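Ticket 305: Motion blur in wrist camera frames and its effect on grasp point prediction
Project: Lirel
Component: Cillstead image filter
Opened by: Nilmini Amarasinghe
Priority: Normal
Status: Resolved, monitoring until the end of September

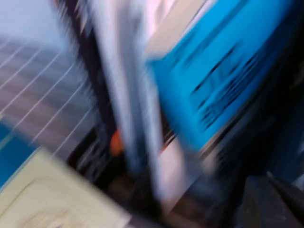 Wrist camera frame with heavy diagonal blur. Any marks on the blue object are unreadable.

Summary
The Lirel study compares two methods of predicting a grasp point from wrist camera frames. The first uses single frames. The second, referred to in the study plan as the Mondal method, combines 4 consecutive frames before a prediction is made. During review of the September set it was found that the single-frame method had been scored on frames which the Cillstead filter should have removed. The published comparison was therefore placed on hold pending investigation.

Environment
Set size: 3,204 frames
Frames wrongly passed by the filter: 79
Storage: Clilterura, shared research volume
Arm speed: as set out in the study plan, unchanged

Steps to reproduce
1. Load the September set from Clilterura.
2. Run the Cillstead filter with the default sharpness limit.
3. Sort the passed frames by sharpness score, lowest first.
4. Inspect the lowest entries by eye.

Expected result
Frames in which the edges of objects are smeared should be marked as rejected and left out of scoring.

Observed result
The frame attached to this ticket was passed. Its sharpness score was raised by the strong contrast between the pale bar in the centre and the dark band beside it, and by the thin white parallel lines on the left. The filter takes a single score for the whole frame and does not consider the direction of the smear.

Log
09:40 Fault confirmed on a second workstation. Same 79 frames passed.
10:15 Sharpness limit raised. Most of the affected frames were rejected, but a number of usable frames were lost as well. Change reversed.
11:30 Central strip masked before scoring. Improved, though frames with strong background lines were still passed.
14:05 Filter amended to compare sharpness along and across the main direction of blur. All 79 frames rejected. No usable frames lost on manual check.
15:20 Both methods scored again on the corrected set.

Effect on results
The Mondal method remains ahead of the single-frame method, but by a smaller margin than first reported. The earlier figures should not be quoted. Revised tables have been placed in the Lirel folder on Clilterura.

Outstanding
The amended filter has not yet been applied to sets recorded before September. Requests to use those sets should be sent to N. Amarasinghe, quoting this ticket number.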